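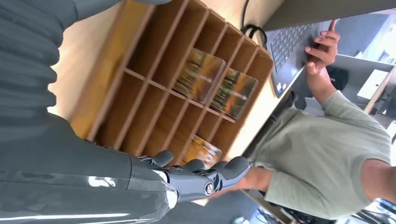 Poswood Document Storage: Frequently Asked Questions

What does a standard account include?
A standard account holds up to 300 folders. Each folder can contain any mix of PDF, plain text and spreadsheet files. Image files count toward the same limit but are not indexed for search.

What is the maximum file size?
118 MB per file. Larger files are rejected at upload with error code 1312. Split the file or compress it, then try again.

How do I move files from Grokgate?
Export your Grokgate archive as a ZIP file. In Poswood, open Settings, select Import, and choose the archive. Folder names are kept. Tags are converted to labels, and any tag longer than 40 characters is shortened.

The import stopped before it finished. Do I start over?
No. Select Resume on the Import page. Files already transferred are skipped. If the Resume button is gray, the archive has been moved or renamed on your computer. 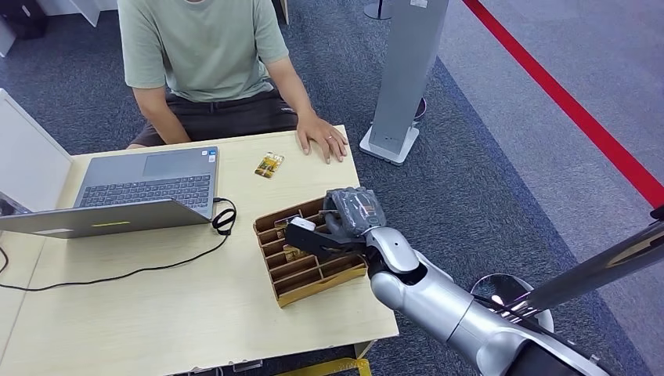
Can two people edit the same file?
Yes, but not at the same time. The first person to open a file holds the lock until they close it or until the session times out. Everyone else gets a read-only copy. An account owner can release a lock from the Activity page.

How long are deleted files kept?
Deleted files stay in Trash until the end of the following month. A file deleted in February is removed at the end of March. Files in Trash still count toward your storage.

Does search cover scanned documents?
Only if text recognition was turned on before the upload. To index older scans, select the folder and choose Rebuild Index. Handwriting is not supported.

Which port does the desktop client use?
The client connects on port 2538. If your network blocks it, change the port under Settings, Connection. Restart the client afterward.

Is the Zoltico plug-in still supported?
Existing installations continue to work. New installations are closed. Use the built-in calendar link.

Who do I contact about billing?
Write to Gualtiero Bortolotti, Accounts, through the contact form. Include your account number and the invoice number. Customers billed through Orlandini should contact their Orlandini office.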